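3.2 Where the morning coffee gets made

We had expected the counter to be the least interesting part of the home visits. It became the part we talked about most! Every household in Clanalen had worked out its own small geography of coffee, and once we started asking about it, people were delighted to explain. One couple kept the cups on the far side of the room because the walk gave the drink time to finish. A retired baker on the Hamavska side of town stored his beans in the bread drawer and defended the choice with real passion.

The visits covered 30 homes over four weeks in December. In each one we asked the person who usually made the first coffee of the day to make it as they normally would, talking as they went, and then to walk us through the same routine as they remembered it from their previous home. This second, remembered routine follows the method of our pilot study in Texier, and it proved wonderfully rich. People recalled the height of a shelf or the direction a door swung long after they had forgotten the color of the walls.

Two patterns stand out. The first is that the machine, once placed, hardly ever moves. Other things are arranged to suit it: the sugar migrates, the toaster gives way, the fruit bowl ends up on the table. Several people told us that the machine had gone down on moving day wherever there was an outlet and a bit of space, and had stayed there for years. We call this the anchor effect, and we think it deserves far more attention from people who plan kitchens than it has had so far.

The second pattern concerns reach. Residents described a good spot as one where the controls and the cup could both be reached without leaning — and they were remarkably consistent about it, whatever their height. Complaints clustered around overhead cabinets (steam, bumped knuckles, a lid that would not open all the way) and around corners, where the machine had to be turned at an angle and the water tank became awkward to lift out. One man had solved the corner problem with a cutting board and four felt pads, so that the whole machine could be slid forward each Sunday for filling and cleaning. We were so taken with this that we asked him to show us again.

Jérémie Arnaud, who carried out half of the interviews, also noted how often the coffee spot doubled as a place to stand and wait. People read mail there, looked out at the street, or checked on a sleeping child through an open door. None of the floor plans we were given by the housing office had any mark for such a place. We return to this in Section 5, where the waiting spot is compared with the window seat and the back step.

Figure 3 shows a countertop coffee machine in a kitchen setting.

Figure 3. A cream-and-gray coffee machine on a kitchen counter (computer rendering).

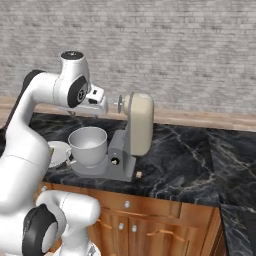

3.3 Shared kitchens and the second machine

Four of the homes we visited shared a kitchen with another household, and in two of these there was a second coffee machine. The arrangements were friendly, but the boundaries were clear to everyone who lived with them. A strip of counter between the machines was left free at all times, and both households referred to it as "the middle."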